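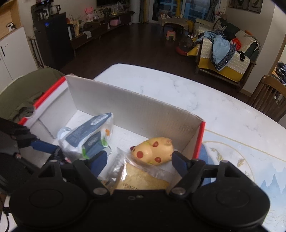 Two of the Torgate grippers at a cardboard box on the dining table.

A home build that started in August with one pair of printed fingers has now grown to 10 hand-held grippers, the makers of Torgate wrote on Monday. The group has no office. Its members meet in the shared workshop on Aitken Street and test the tools at home, among normal household things.

The newest version, named Husuvier, has blue fingertip pads and a wider opening than the one before. According to the parts list, one gripper needs 161 pieces, and most of the small ones are screws and pins. The linkage arms took the longest time. The group made 13 versions of them before the two fingers closed evenly on soft items.

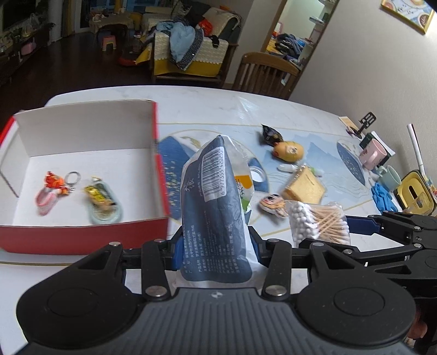 Soft plastic packaging is still the difficult part, the group wrote. A bag bends when the fingers press it, and the barcode side is more slippery than the makers expected. They want to try three new pad surfaces before winter – one of them is cut from an old bicycle tube.

The drawings will be free to download when the cable guide is finished. Builders who want a printed set of fingers can leave their name on the list at the Clarnier tool library, next to the front desk.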